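**Top box rattling on gravel, any fixes?**

Valentin Barbier, 30/04/2023

I fitted a Drutari top box to my touring bike in December and it's fine on tarmac.
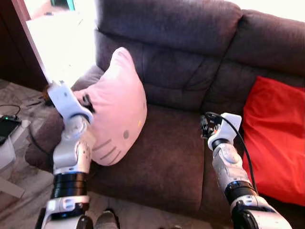

On gravel it rattles badly above 30 mph. The bolts are tight and the box is nearly empty. Has anyone cured this?

**Lorena Rivadeneira**

Check the catch on the base plate. Mine had play in it, so I stuck a strip of old inner tube under the front lip and it went quiet. Still fine after 2,653 miles. Put a jumper in the box as well, as loose tools make a racket.

**Dwight Paquette**

had the same, sold it and got panniers

**Ivan Hutsuliak**

Inner tube works. Don't overtighten the bolts, I cracked a plate that way.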